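Chapter 7
When the Work Moves: Automation and the People on the Floor
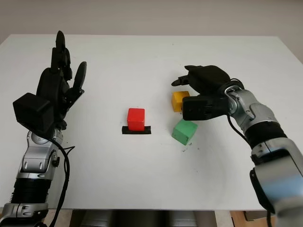

A job is a bundle of tasks. When a company brings in a machine, it almost never replaces the whole bundle at once. It takes one task, or part of one, and leaves the rest to be sorted out among the people who are still there. The tasks chosen first are usually small ones: pick up a part, turn it, set it down where the next step can find it. A two-armed robot working with colored blocks on a white table is doing that kind of task in its simplest form. One black hand is low over the yellow and green cubes while the other stands open and raised, away from all three. A person would hardly call this work. Yet much of what is paid for in a packing room or a parts room is made of motions like these, done many times over a shift, with other things going on in between.

This chapter is about the other things. Chapter 6 dealt with the machines themselves: how arms and hands are driven, how they sense what they touch, and how they are taught a new motion. Here we turn to the workplace around them. We ask what happens to the tasks that are left, who picks them up, how pay and training respond, and why the same machine can be welcomed at one site and resented at another.

Most of the chapter follows a single case, the Helenwood plant, which packs replacement parts for kitchen and laundry appliances. A second site run by the same company, at Pralham, is used for comparison. The two plants do nearly the same work with nearly the same equipment. They differ in how the change was planned and in what was said to the employees before it began.

What you should be able to do after this chapter

Break a job down into tasks and say which of them a given machine can take over.
Explain the difference between replacing a task and replacing a job.
Describe how the pace of work changes when a person and a machine share a station.
Identify new tasks that appear after automation and explain why they are often left out of job descriptions.
Compare two ways of introducing the same equipment and predict where trouble is likely.

Terms introduced in this chapter

task bundle, residual work, tending, handoff point, pacing, exception, tacit skill, redeployment

7.1 The kit room at Helenwood

Before the change, 98 people worked at Helenwood across 2 shifts. The largest group worked in the kit room. A kit is a small carton holding the parts needed for one repair: a seal, a spring, a few screws, perhaps a plastic latch and a folded instruction sheet. Kit packers stood at benches with bins in front of them and filled cartons according to a printed list.

If you had asked the company what a kit packer did, you would have been given the job description, which said that the packer "selects parts and places them in cartons per the kit list." Watching the work for an hour gave a longer answer. Packers also did the following:

checked parts for cracks, burrs and wrong colors as they handled them
noticed when a bin was running low and called for more before it was empty
untangled springs
caught mistakes on the kit list, most often an old part number
broke down empty boxes and kept the aisle clear
showed new hires how to do all of this

None of these tasks was timed. Only finished cartons were counted. This is common, and it matters a great deal when automation is being planned, as the people who draw up the plan tend to work from what has been measured.

In the first round of changes, the company installed 3 robot stations in the kit room. The stations were supplied by Quezada, an equipment firm, and ran on a scheduling program called Gernunen that also sent the kit lists to the benches. Each station had two arms with fingered hands and could fill the most common kits without help, provided the parts were presented to it in trays.

The last condition turned out to be the important one. Parts had always arrived at the benches loose in bins. A person reaching into a bin of springs can feel for one, shake it free and turn it the right way up without looking. The stations could manage some parts this way but not springs and not thin seals, which stuck together. So the parts had to be laid out in trays first, and people had to do it.

7.2 Residual work

Residual work is the work left for people once a machine has taken its share. At Helenwood the residual work in the kit room came to this: loading trays, dealing with parts the stations could not pick up, packing the less common kits by hand, and clearing stops.

Look at that list from the point of view of someone who has packed kits for ten years. The packing that remained was the harder kind, with odd parts and long lists. Several packers liked this part of the change. They said the day went faster and that they used more of what they knew. Tray loading was another matter. It was the most repetitive task in the room, more so than packing had ever been, and it had not existed before.

Here we meet a point that will come up throughout the chapter. Automation is often described as taking away dull work. Sometimes it does. It can also create dull work at its edges, at the places where the machine needs the world to be tidier than it is. We call such a place a handoff point. There is one wherever material or information passes between a person and a machine. The quality of a job after automation depends heavily on how many handoff points it contains and how they are arranged.

7.3 Pacing

A packer at a bench sets his or her own pace within limits. There is a target for the shift, but a packer can go quickly in the morning and ease off after lunch, or stop for a minute to answer a question. Someone loading trays for a station has less room. If the trays run out, the station stops, a light comes on, and the stop is recorded by Gernunen with the time and the station number.

At Helenwood the stop records were first sent to the maintenance group only. In November they were added to the weekly report that supervisors received. The reports did not say why a station had stopped. An empty tray, a dropped part and a software fault all looked the same. Tray loaders began to keep spare trays stacked on the floor beside the stations so as never to be caught short, and the stacks blocked the aisle that the packers had always kept clear.

The fix was simple and cheap. A rack holding full trays was put at each station, and a button was added so that the loader could mark the reason for a stop. What took time was finding out that a fix was needed. The loaders knew why the trays were on the floor. The engineers saw a housekeeping problem. It was several weeks before the two groups compared notes.

7.4 The same stations at Pralham

Pralham received its 2 stations after Helenwood had been running for most of a year. The plant manager there asked for a month of observation before anything was bolted down. Packers took turns writing down every task they did, including the ones that took only a few seconds, and those lists were used to decide where the stations would go.

Three decisions came out of this. Tray loading was shared among everyone in the room and changed hands every hour. Inspection, which had never been anyone's official task, was written into the job and paid at a higher grade. And the parts suppliers were asked to ship seals and springs already separated, which removed a large part of the tray loading altogether.

Pralham should not be read as a perfect case. The supplier change cost money, and two suppliers refused. Some packers disliked the hourly rotation and said they never got settled. The higher grade for inspection led to a dispute over who qualified for it, covered in section 7.9. But the employees there understood what the stations were for and what they themselves would be doing, and fewer of them left in the first year.

7.5 Reading the rest of the chapter

Sections 7.6 to 7.8 take up training, pay and safety in turn, using documents from both plants. Section 7.9 looks at disputes and how they were settled. Section 7.10 returns to the idea of tacit skill – the knowledge people use without being able to state it easily – and considers what is lost when the people who hold it are moved to other work.

Before going on, choose a job you have held or have watched closely. Write down its official duties as the employer would list them. Then write a second list of everything else the person does in a normal shift. Keep both lists. You will use them in the exercises at the end of section 7.6, where you will mark the likely handoff points and estimate the residual work.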